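Hand Gripper Build: FAQ
Soltwood shared workshop, updated August

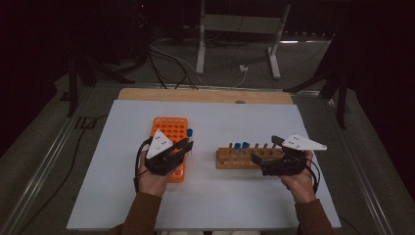

Same questions keep landing in my inbox so they all go here now. If yours is missing, email me, but read the wiring part first please. Most of it is the wiring part. - Dalia Laur

What is this project?

A pair of hand-worn grippers you can build on a bench. You wear one on each hand, do a small task, the pose of each hand and the jaw opening get logged, and later an arm tries to copy it. We call the set Filloren. The arm side is a seperate project called Pomare and has its own page.

Do I need the arm to start?

No. Build the grippers first. Get clean logs first. I went four months without an arm. You'll learn plenty just from watching your own recordings and seeing how sloppy your hands are.

What does it cost?

My pair came to 147 dollars in parts, not counting filament and not counting the stuff I broke. Cable was more of that than you'd think. Don't buy the cheapest cable.

How long to build?

Two weekends if the printer behaves. Mine didn't. Left body warped off the bed twice, second time overnight.

What printer settings?

Whatever you normally use for parts that take a knock. I do the bodies slow, more walls than usual, supports only under the jaw slot. Jaws print flat. Don't print the jaws standing up, they snap along the layers. The marker plates want a dead flat face, so plate side down, and let the bed cool all the way before you pull them.

Why white plates on top?

Tracking. The plate has to be seen from above through the whole move, so it sits up clear of the knuckles. White against the black body was easy to pick out. I tried a gray one. Bad idea.

Are the left and right plates the same?

No, and they're not interchangable. Each hand has its own file and its own calibration. Swap them and the log will look fine until you play it back, then everything is off to one side. Check before you strap in.

Can I print the whole thing in white?

You can. Then your plate disappears into the body. So don't.

Which way do the cables go?

Off the body, down the wrist, away from the jaws. Leave a loop. A tight cable pulls the gripper off line when you reach and you won't feel it happening. Strain relief at the body end is not optional, I lost 2 connectors learning this. Some people tape it to the sleeve. Works ok, comes off in August when everybody sweats.

My gripper slides around on my hand.

Strap is too far forward. Move it back over the widest part of the hand, then tighten. Should be snug but you want to close your fist without it pinching. If you have small hands use the short strap file, and add a bit of foam underneath.

It drops out every few minutes. Software?

Almost never software. In order: wiggle the connector at the body. Swap the cable. Try a different power supply. Then, and only then, look at the log. I get three emails a month on this one and it has been the cable every time but once. That once was a dog.

Why test tube racks?

Good practice task. Small parts, holes that don't forgive much, and you can reset it in seconds. You pick a tube, move it, put it in a hole. Sounds dull, and it is, but it shows up every error you have in the jaw opening. Also cheap. Use whatever rack you can get, plastic or wood, and run more than one kind or the arm learns one rack and nothing else.

What about pegs?

Thin wooden pegs are fine and harder than tubes. They roll in the jaws. Start with tubes with a cap on, gives you something to grab. Move to pegs when you can do a full round of tubes without a drop.

Should the tubes have anything in them?

No. Empty, capped. You will drop them.

What surface do you work on?

Something pale, matte, and big enough that you don't work at the edges. Mine is a white sheet over a board. Whatever you use, fix it down. If it creeps while you work, your start positions creep with it. Glossy is trouble, the lights bounce.

How high should the table be?

Lower than a normal desk. You want to look down on your hands. The frame can be any old aluminum rail, just make sure it doesn't rock. Mine rocked. Folded card under one foot for most of a year, then I finally squared it up.

Lighting?

Even and steady on the work area. The rest of the room can be dark, that's fine and it cuts down on junk in the background. No sun through a window, it moves and your exposure moves with it. Turn off anything that flickers.

How many recordings do I need?

More than you want to do. My first set that gave anything useful was 505 takes, all the same rack job. Before that I had a smaller set and the arm just sort of hovered. Do short sessions. After an hour I get lazy and my takes get bad.

What counts as a bad take?

Dropped the part. Hand went over the other hand's plate. You stopped to scratch your nose. Bin it right away, don't tell yourself you will trim it later. You won't.

Can I use both hands at once?

Yes, that's why it's a pair. But start with one doing the work and the other parked out of the way. Two moving hands block each other's plates a lot more than you expect.

Calibration, how often?

Every session, and again if you bump a stand. Takes 7 minutes once you know it. Steps are in the zip, file called READ THIS. Tripod legs get kicked, so mark the floor with tape where each foot goes. On carpet use the cloth kind, the other stuff lifts.

Where are the files?

Shared drive at Irnness, folder filloren_v4. Don't use v3, the jaw screw holes are wrong. I know v3 is the one that comes up first in search. Working on it.

Can I sell these?

Build for yourself, build for your friends. If you want to sell, write to me and we'll talk.

Can I come see one?

Yes. Soltwood, back bench, evenings after 6. Email first so I'm not mid session. Bring your own cable if you want to test yours and bring the broken gripper too, not just a story about it.

Still to write up: left jaw spring, the new strap, what to do when the log clock drifts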